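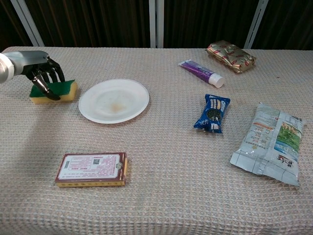
## About Lutwood

We look after robot hands. That's most of it. Lutwood is a small workshop, 7 people, one long bench and a kettle, and we set up, service and mend jointed hands for firms and colleges who'd like theirs back by Friday lunch, or at least before the students notice.

Started by Keisha Lyons and Seidu Darko. Keisha did the wiring, Seidu did the fingers, still true.

### How we set up a hand

Every hand gets the table. Cloth on, ordinary shopping out – sponge, paper plate, toothpaste, biscuits, a box, crinkly packets. Then:

- Thumb first. If the thumb is out, everythng after it is out.
- Fingers zeroed open, then curled slowly, one at a time.
- Sponge next. Green side up, press, let go, press again. It forgives a bad setting, a box doesn't.
- Then the plate, the tube and the packets. Foil last, always slips.
- 600 open-and-close cycles, then we check the cables again.

Yayra Nartey writes up the settings and you get a copy. Keep it with the arm please, not in somebodys inbox.

### Looking after it

Service every 8 months for most hands, sooner if yours does wet or dusty work. We check finger joints, cable tension, the wrist bolts and the cover. Worn fingertips get swapped in pairs.

Repairs – ring first, don't post it. Half the time it's a loose plug at the wrist and Adom Abubakari can talk you through it in the time it takes to find a box. If it does need to come in, 2 working days to look at it and quote.

### Where we are

Unit behind the old Atinga print works, blue door, bell is broken so knock. Phones from 8 in the morning. Ask for Chutima Chantharasri if it's about bookings or an invoice.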